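Call for participants: Gresus student manipulation project, spring group

The Gresus project is looking for 14 students to record table-top handling tasks with a pair of hand-held grippers. The recordings are used to train the arm that the Urnaveo robotics club will enter in the Skarnorholm student competition, in the packing class.

Participants work seated, one gripper in each hand. Tasks consist of placing bottles and similar goods into open boxes and taking them out again. Each person completes 80 recordings, spread over 3 sessions. Sessions run on Wednesday afternoons in March. The first begins with 15 minutes of practice, which is not recorded.

You should be enrolled on any course at the college and have normal use of both hands. Left-handed applicants are welcome. No programming is required, but second-year students may count the hours towards the practical module if they also submit a short log of failed grasps. Long, loose sleeves should be rolled up before starting, as the cables run back past the wrists.

Faces are not recorded. Audio is switched off. Recordings may be withdrawn up to the end of the last session.

To apply, write to Anathi Du Plessis at the club desk, giving your course, year and preferred start time. Questions about module credit go to Marthinus Shezi.

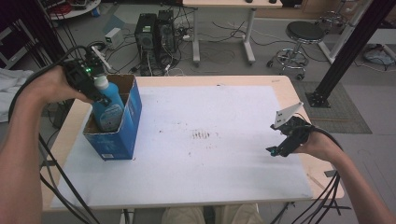 Places are given in order of application. Those not placed will be kept on a reserve list for the April group.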